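Wovov Reader, Set-up Guide
Section 2: Following stars and couples

Before you start, please be sure that your subscription to Dendolwood Weekly or Drudatstead Nights is already active. Without it you will see only the headlines.

1. Open the menu and choose My Stars.

2. Write the name of the actor, singer or couple, and press Follow. You can follow up to 100 names.

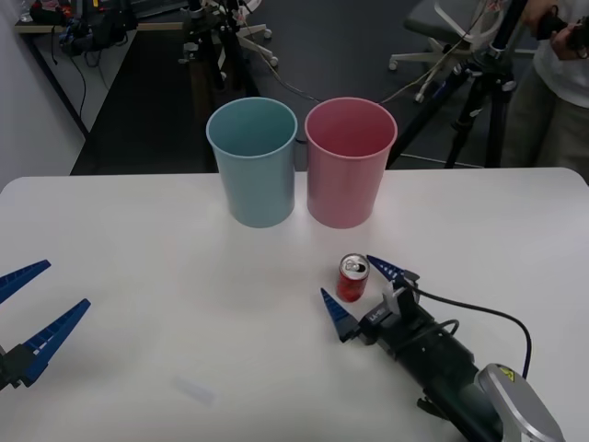 3. Choose which kind of news you wish to receive: Weddings and Babies, Break-ups, Red Carpet, or Everything.

Note: A couple is counted as one name. If they separate, Wovov keeps both persons in your list, and you must remove by hand the one you do not want.

4. Set the time for your alerts. The earliest time is 6 a.m.

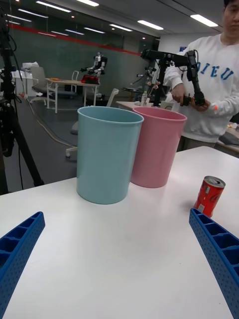 When many stories come at once, for example on an awards night, they are put together in a single alert. You can switch this off under Grouping, but then the telephone may ring very often.

5. To keep an interview for later, press and hold its title. Saved interviews stay in the reader for 30 days.
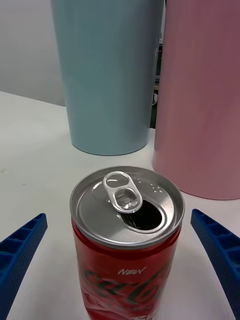 Page 18

Caution: If you sign out, all saved interviews are deleted. Print or send them first.

6. For the photo galleries by the Koutsoukos agency, switch on Large Pictures. This uses more of your mobile data.

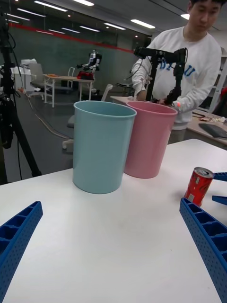 If the gallery remains grey, close the reader fully and open it again. Stories marked Rumour have no gallery until the magazine has confirmed them, and their label is changed in the next issue.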